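4.3 Slip and pair-separation faults in the utensil task

The Hilo set contains 2,948 recorded episodes of sorting utensils with hand-held grippers, collected in homes rather than in our lab at Prasbridge. During the December review, Relu Sima found that the policy trained on this set dropped chopsticks far more often than spoons. The logs did not show why. The drive current stayed inside its limits, and the controller reported a closed grasp in every dropped case until the stick was already on the table. We therefore went back to the human recordings to see what kinds of grasp the policy had learned from.
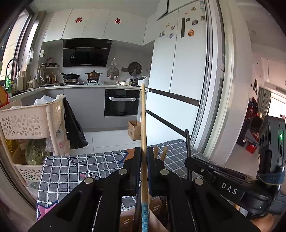

Figure 7. A single wooden chopstick held upright between the parallel fingers, Hilo set.

A chopstick gives the fingers a short, narrow contact. If it is gripped away from its balance point, it can turn between the pads while the finger gap stays the same. Our grasp check uses the gap alone, so it cannot tell a firm hold from one that is turning. On the arm this led to two faults. In the first, the stick rotated during the lift and struck the container rim. In the second, the fingers closed on a pair, the two sticks rolled over each other, and one fell out during transport.
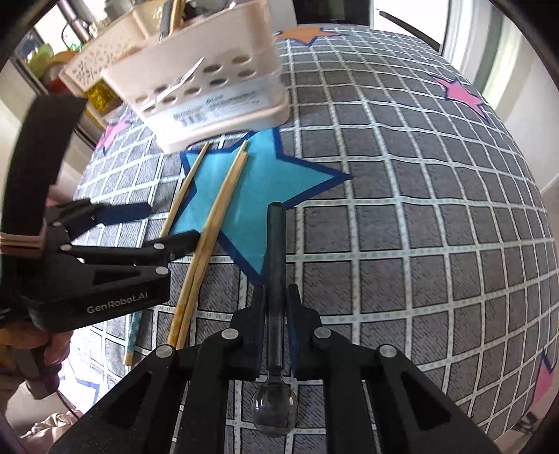 The second fault is the more serious of the two. When one stick of a pair falls, the gap narrows by the width of that stick, and the controller reads this as normal settling. It then completes the placement and marks the episode as a success. Virgil Toma replayed 2,000 simulated lifts with the Costache contact model and saw the same false success whenever the pair was gripped off center.

We tried three changes: a slower lift, a higher closing force, and a limit on how fast the gap may change after closing. The slower lift reduced rotation but did nothing for pairs. The higher force made pair separation worse — round sticks were squeezed past each other.

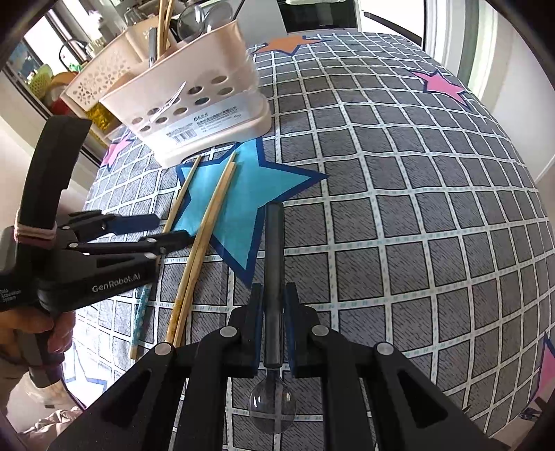 The gap-rate limit was kept, and with it we added a rule on what may be grasped at once. The planner now has to separate neighboring sticks before it closes on either one. This depends on the vision stage telling a pair from a single stick, which is hard where the layout is like the one in this recording, with a pair and a longer single stick lying at nearly the same angle across a large printed star. The Restambridge segmenter merged such sticks in 4 of the test layouts, and those cases are still open. Until they are resolved, the arm stops and asks for an operator when the estimated width of a stick is outside the expected range.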